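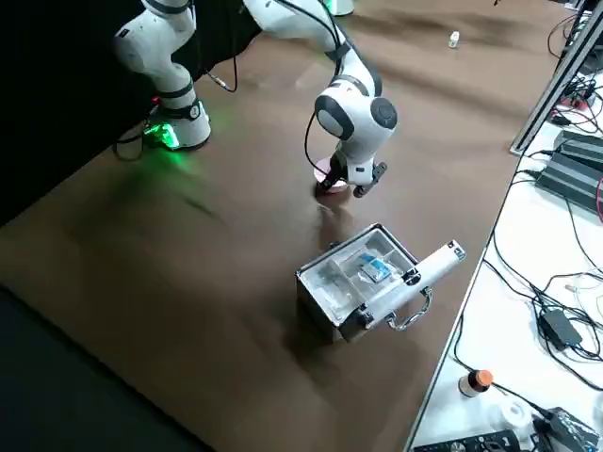 The paperless office has been promised to me since my first job, and I have yet to meet it. Grimico, which sells document software, says its customers print 50 per cent less within a year. Less than what, it doesn't say. Todier counts a page as saved each time somebody closes the print window, which would make me a hero on most afternoons. Meanwhile the cables breed. A big brown tabletop with dark leads in a tangle at one side is what a modern desk looks like, and no filing cabinet ever got round my ankles.

Tromidix put its scanning package into 11 council offices in January, at £293 a seat. I rang one of them. They scan every letter, then print the scan, so that someone can sign it. The old ring binders are still on the shelf - 167 of them - and the staff told me they go there first when the system is slow.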